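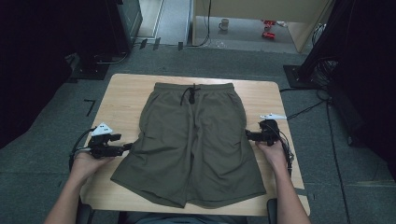 How your shorts are made, and how to fold them

Shorts look like one piece of clothing, but they are made from several pieces of cloth sewn together. If you lay a pair flat on a table, you can find out where the pieces join.

What are seams?

A seam is a line of stitches that holds two pieces of cloth together. Most shorts have a seam down each side. The front of the shorts is on one side of this line and the back is on the other. Run your finger along it and you will feel a small ridge. If you turn the shorts inside out, the ridge is much easier to see.

Side pockets are usually sewn into the side seams. The maker leaves a gap in the stitching for your hand to go through, and a small cloth bag is sewn behind the gap.

What does a drawstring do?

The part that goes round your middle is called the waistband. It is often folded over to make a tunnel, and inside the tunnel there may be elastic, a drawstring, or both.

A drawstring is a long cord. It goes in through one hole at the front, all the way round your waist, and out of another hole. When you pull the two ends, the cloth bunches up and the waistband gets smaller. Then you tie a bow to keep it there.

Sometimes one end slips back inside the tunnel. A grown-up can help you get it out with a safety pin. Fasten the pin to the end of the cord and push it along through the cloth a little at a time. A knot at each end of the cord will help to stop it happening again.

What is a hem?

The bottom edge of each leg is called the hem. The cloth is turned up and stitched down. Cloth that has just been cut has a raw edge, and threads can come loose from it. This is called fraying. A hem hides the raw edge inside.

How to fold shorts

You need a table or a clean bit of floor.

1. Empty the pockets.
2. Lay the shorts flat with the front facing up. Put the waistband at the top.
3. Smooth out the creases with your hands. Start in the middle and push towards the sides.
4. Tuck the drawstring inside the waistband.
5. Fold one leg over the other so the side seams meet. The middle part will stick out in a point. Fold the point in.
6. Bring the hems up to the waistband.

Thick shorts may spring open again. Press down on the fold for a moment, or put something else on top of the pile.

Try it yourself

Fold one pair of shorts in the way shown in the steps and roll up another pair from the hems to the waistband. Put them both in a drawer for 2 days. Take them out and look at the creases. Which pair has more? Try it again with a T-shirt.

Words to remember

Fray: to come apart into loose threads
Hem: an edge that has been turned up and stitched
Seam: a line where two pieces of cloth are joined
Waistband: the part of your clothes that goes round your waist

Written by Morena Gentile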